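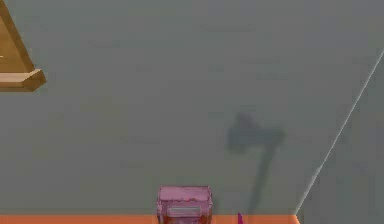
Biscombe, 17 April 2020

# Vider bench arm, with Trinden cell planner

The Vider is a small jointed arm for pick-and-place work at a packing bench. It is sold with Trinden, the planning software that lets you try a layout on screen before anyone moves a bench. The render at the top comes from Trinden: pink arm part low down, grey wall, and a bent shadow on it. Don't expect prettier.

We stock both. We are less keen on the brochure, which says the arm "frees your people". At Avcı it took over the lifting on 2 benches out of 4, and the packers there now spend more of the shift clearing stops and refilling trays. Some like that better. Müzeyyen Eren, who runs the line, told us her complaint is the pace - the arm doesn't slow down after lunch and people do.

**What you get**

- Arm, controller and foot stop
- Trinden licence, 23 months
- 20 hours of training, on your site

Spend the training hours on the packers first. The maker's course is written for engineers, who won't be standing next to it.

**Before ordering**

Run your own layout in Trinden and have the bench staff look at it. The planner will tell you what the arm can reach. It has no view on whether a person wants to work beside it all day, or on what happens to their breaks.

Next deliveries are due in October. Prices on request.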